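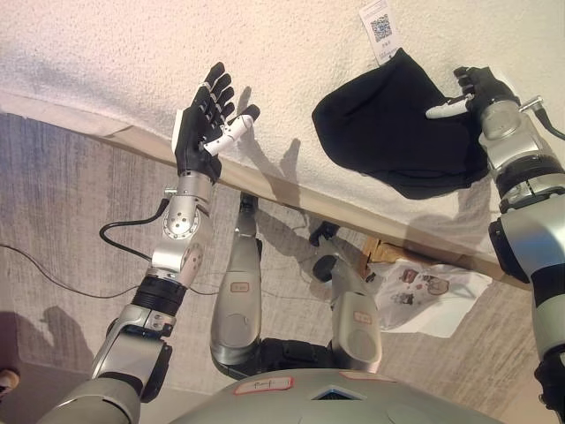
Most players in Flatgate will say that a chess club begins with a strong teacher and that boards can be bought later. In this chapter we take a different order. We begin with the room, the hours and the people who live near the room, and the teacher comes in section 4.2.

Chapter 4
Starting a Club Where There Is None

4.1 The district before the club

Flatgate is a district of 2,000 homes. It had no chess club until one January, when the Skosance Library offered its reading room for two evenings a week. The first evening had 13 players, and many of them had learned the moves at home from a parent, with house rules that did not agree. One family did not allow castling at all. Another let a pawn move two squares at any time.

The organizers did not correct these rules on the first evening. They let people play, and wrote down every rule which caused an argument. This list became the first lesson.

The student should note the cost of this beginning. The club owned 10 sets, bought used from the Parsa school league, and had no clocks. Games without clocks can be very long, and younger children had to leave before the end. In the second month the club borrowed clocks from Jirby, the nearest town with a tournament, and limited each game to 20 minutes per player.

Before you read further, make a short list of public rooms in your own district, with their opening hours and the price, if there is one. You will need it for the exercise in 4.3.

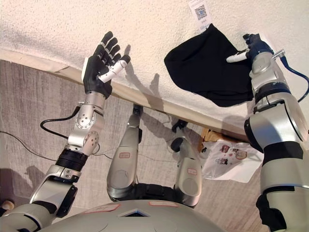 4.2 Finding and keeping a teacher

A teacher for a new club does not need a high rating. More important is that the same person comes every week.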